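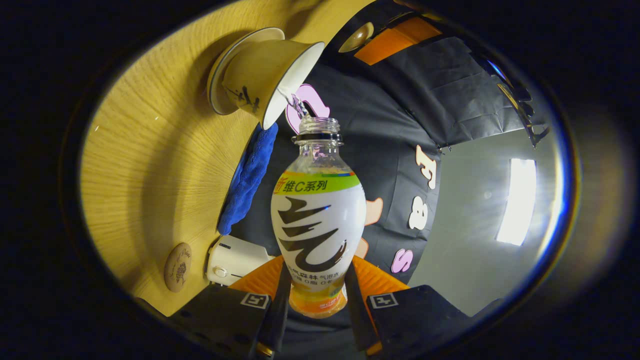
I'm looking for people to come and argue about a trade treaty with me, and I promise it's more fun than it sounds. I run the citizen panel at Bindeton, a small policy outfit that spends its days reading what governments agree to when they sit down together, and our next project is the market access deal between Virel and Tranirura. The thing runs to 2000 pages with the annexes, and most of the people it will touch have never seen a line of it. Labels are a good place to start. Take a clear plastic bottle of sparkling water with 元气森林气泡水 printed on the front and "0糖 0脂 0卡" in small type next to it: zero sugar, zero fat, zero calories. Who gets to decide whether that claim can stay on the label when the bottle crosses a border? Does it need a second label in the local language? Whose court hears the complaint if somebody says it's misleading? Chapter after chapter of the treaty is about questions like that, and I'd love to hear what ordinary shoppers, drivers, shop owners and retirees make of the answers.

So this is a call for participants. We want up to 90 people on the panel, split between folks who like the deal, folks who can't stand it, and folks who haven't given it five minutes of thought (you're my favorites, please apply!). You don't need a degree in anything. You don't need to follow politics. If you've ever yelled at the radio during a summit, that's fine too, but you'll have to let other people finish their sentences.

What you'd be doing

We meet in the evenings in April, at our office on Kovalchuk Street, starting at 6:30 p.m. Each session lasts 2 hours with a break for food. I send out a short reading pack ahead of time, in everyday words, and it takes maybe a cup of coffee to get through. Then we sit at small tables and talk it over: food and product rules, work visas, fishing waters, and the big one, which is how disputes get settled and whether Virel's parliament should have a vote before the rules change. At the end each table writes down where it agreed and where it didn't. I put all of it in a report that goes to the negotiators on both sides, disagreements included.

What you get

We pay $85 per session, plus bus fare or parking. Dinner is on us and there's always a vegetarian option. If you need childcare covered or an interpreter, put it on the form and I'll set it up before you come.

Who can apply

You need to be 18 or older and living in Virel. You do not have to be a citizen, and I'd really like to hear from people who moved here from Tranirura or who have family on that side. Sorry, but we can't take anybody who works for either government, a political party, or a lobbying firm on this deal. Party members are okay as long as it isn't your job.

How to apply

Pick up a form at the front desk or ask for one by mail. It's a single sheet. Tell me where you live, what you do all day, and one thing you'd want to ask the negotiators. I read every form myself, and if we get more than we can seat, I draw names within each group. Everybody hears back either way.

Questions are welcome, including the skeptical ones. Call the office in the afternoon and ask for the panel desk. That's me.

Related items
Reading pack: what's in the Virel–Tranirura deal
Last panel's report on border waiting times
Who pays for Bindeton's work
Open position: part-time note taker, evenings
How we choose panel members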